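The knot is the hard part

Sunday, ten past seven in the morning, and Dionysis Koutsoukos is already on his second coffee and his fourth failed knot. His knot or the robot's, depends who you ask. Screen on the left, console on the right, a spool of green suture thread rolling around the bench between them.

Getting a needle through tissue – that's been done, plenty of labs can show you one. Tying off afterward is where it falls apart. Thread bends and twists. It sticks to things. It slides behind the jaw and the camera loses it. A needle keeps its shape, at least.

"Everybody shows the stitch," says Koutsoukos. "Then the video ends."

His group at Tarkside has been going at the bit after the video ends. The method is called Mornent, and the idea is simple enough to say in a hallway. Most learned controllers get trained on clean demonstrations: a surgeon ties a nice knot, the software copies the motion. Mornent gets trained on messy ones too. Wraps that slipped. Tails pulled too short. Then what the surgeon did next to save it.

So the data is mostly people fixing things. 249 demonstrations in all, 178 of them with a recovery somewhere in the middle. Koutsoukos tied a lot of them himself, which he says shows in the early ones.

The other piece is how the wrap gets handled. The older system, Zuster, treated the whole throw as one long motion. Miss the start and you miss all of it. Mornent cuts it up. One short move, look at the thread, decide again. Is the loop still on the jaw? Has it crept toward the tip? If the answer is bad it backs off and makes the loop over. Slow, a little fussy to watch. You want to reach in and help.

The result, then. In the last round of bench trials, 90 knots attempted, no hands on the console unless something went wrong. Mornent finished 81. Zuster, same setup and same thread, finished 52. The gap is nearly all recoveries: both systems lose the loop at a similar rate, but one of them goes back for it.

Nine misses is still nine misses. Most were tails. The short end gets dragged through with the loop and then theres nothing to grab. Two were plain bad luck with the light, glare off the metal right where the thread crosses. The team tried a dimmer lamp and lost the thread altogether. Put the bright one back.

Blood is the other headache. Green thread stands out nicely on a pale surface, less so once things get red. They started adding it to the trials late, and the numbers dipped, and then came up again after another week of demonstrations. Koutsoukos would like to see that happen twice before he beleives it.

Next is tension. Right now the system judges a tight knot by sight, with no force reading at the jaw. A sensor is on order. After that, the Manolakis bench, a second setup down the hall with different arms and a different camera angle, where the whole thing will probably fall over for a while.

By nine he has the fifth knot. Then the sixth. The seventh loses its loop, picks it up again, loses it again. He lets it run.
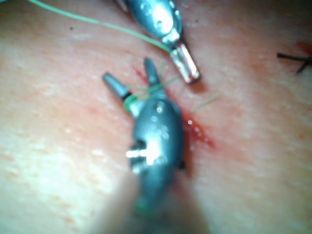
Tarkside Surgical Robotics Group – Suturing and Knot Tying

Mornent on the bench: green thread looped at the base of one open jaw, the second instrument holding the strand. Black suture at right was placed earlier.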